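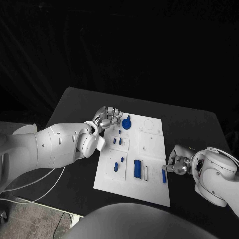 Blue parts on a white board, with a black curtain behind.

Serkedgate library to stay open until 9pm from August

Serkedgate Library will open for longer on four evenings a week from August, after the town council agreed to pay for extra staff hours until the end of next summer.

The building on Stevens Road now shuts at 5.30pm on weekdays. Under the new hours it will close at 9pm from Monday to Thursday. Friday and Saturday hours stay as they are, and the library will remain closed on Sundays.

The change follows a survey in the spring which drew 400 replies. Most people who answered said they could not get to the library before it closed on a working day. Parents of school-age children also asked for a quiet place to do homework in the evening.

The upstairs reading room, shut for repairs to the roof, will reopen on the same day with 100 seats. The lift has been serviced and the toilets on the first floor are back in use. Local history maps and the bound copies of the Serkedgate newspaper will move upstairs from the store, and can be looked at without booking. 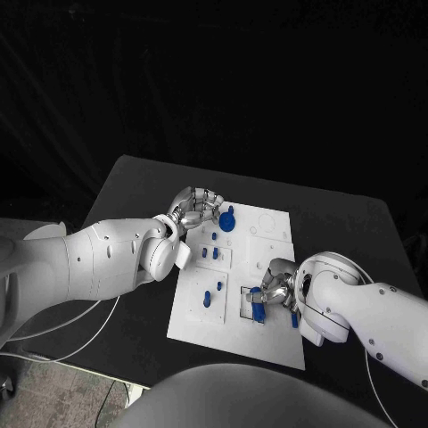
Arnout Coppens said the evening hours would be judged on how many people came in, and that the council would look at the numbers after Christmas before deciding on a second year. He added that fines on children's books would not be coming back.

The Irketti Trust has given 2,000 pounds for new large print and audio books. These will be on the shelves by the time the new hours start.

Bus route 2 stops outside the library and runs until 10pm. The car park behind the building is free after 6pm.

Library cards can be renewed at the desk or by phone. Bring something that shows your address.

Last updated: Monday, 10.15am

Shares: 37 | Comments: 3

ukisero_reader
Good news. Will the printers be on in the evening as well?

Maureen T
I finish at six so I haven't been in for years. Will be there the first week.

Dale
What about Sundays?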